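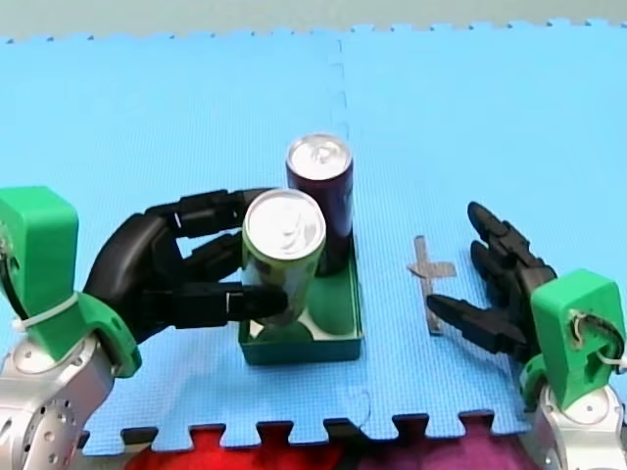
Music and Live Performance, Lernden College
Session 2: The set list

Bring your annotated running order from last time. If you left it on the bus, share with whoever sits nearest and looks organised.

Why order matters

A set list is a piece of writing. It has an opening, a slump and an ending, and the slump is where most of your marks are lost. Audiences forgive a rough first number because they are still finding their seats. They are less kind to three slow songs in a row at twenty to ten, when the bar is open and the bar is nearer than you are.

Our case study is Pan, a four-piece who played the Nukthorpe Corn Hall in June to a crowd of 4000, which is a great many people to bore at once. Their running order had 16 songs. The one everybody had come for was placed second. You may already see the difficulty.

Terms you need

Opener: the first song. Should be short and in a key the singer can manage cold.
Segue: moving from one song to the next without stopping. Covers tuning problems and hides the lack of anything to say.
Dead air: silence on stage that was not planned. Four seconds feels like a fortnight.
False ending: leaving the stage while fully intending to come back. Everyone knows. They clap regardless. 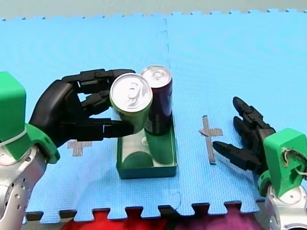
Back to Pan. After the hit came five songs from a new album, in the order they appear on the album, with a spoken introduction to each. The recording on the shared drive picks up a good deal of conversation from the stalls during these, including a full account of someone's kitchen extension. The room recovers at song eleven, a cover, and stays recovered until the drum solo.

Compare this with the same band at the Dillach, a much smaller room, a week later. The hit has moved to the end, the introductions have gone and two of the new songs have been quietly dropped. The drum solo survives. Bands are democracies.

Task for next session

Rewrite the Nukthorpe running order using the same songs. Mark tempo and key beside each, and show where you would talk, if you must. One side of A4. Add a paragraph defending your closer. "It is my favourite" will be returned to you unread.

Listening: both recordings, all the way through, drum solo included.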